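Gripper Trial Leaves the Big Question Open

Lirner has finished the first round of its gripper comparison, and the company would like everyone to know that its new two-speed model came out ahead. How far ahead depends on which of the tasks you care about.

The trial put three grippers on the same type of arm and gave each one 300 attempts at simple office and kitchen jobs: opening drawers, closing them, picking up cans and bowls, moving snack bags from one surface to another. Lirner's own model was one of the three. The other two came from Norholm and Guillot, both of which sell mostly to warehouses and neither of which was asked to help set up the test.

That last point deserves more attention than Lirner gave it in its summary. The company picked the tasks, wrote the scoring rules and ran the arms. Norholm says it learned of the comparison when the results were posted. Guillot says its gripper was run at a factory default setting that it tells customers to change on the first day. 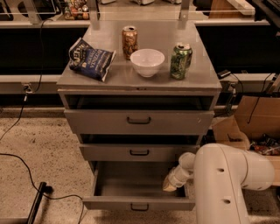 GORKUVICO, 26 Apr 2024 — The drawer test is the one Lirner talks about most. The arm has to reach a cabinet with three drawers, get hold of a bar handle, pull, and stop before it yanks the whole cabinet forward. A salt-and-vinegar chip bag, a bowl and a couple of cans sit on top, and an attempt is marked down if any of them falls.

On drawers, the Lirner gripper failed 6 times. The company calls this the best result it has seen on a bar handle, and it may well be. But every handle in the trial was the same shape, and all of them were dark bars against a light gray front, which makes life easy for a camera. There were no knobs, no cutout pulls and no sticky runners. Anyone who has worked in an older office can fill in the rest of the list.

Chip bags were a different story. A half-crushed bag has no good side to grab, and the Lirner model dropped or missed it 21 times. Norholm's softer fingers did better there, a result that appears in the data table and is missing from the summary. Lirner says bags were "a secondary task." The test plan it put out before the trial lists drawers, cans, bowls and bags with no ranking at all.

There is also the matter of the controller. Lirner ran its own gripper with a newer version of its control software, while the other two went through an adapter. The company says the difference is too small to matter. It did not run its own gripper through the adapter to check, though that would have been a cheap afternoon's work.

None of this means the gripper is bad. The numbers on cans were strong for all three makers, with almost nothing between them, and a buyer who mainly needs to move cans could choose on price. Lirner has not said what its model will cost.

A second round is planned, with mixed handles and a wrist camera swapped in for the current one. Norholm says it would take part if it could see the scoring rules first. Guillot has not decided. Lirner says it is "open to input" on the rules but has not set a date for sharing them.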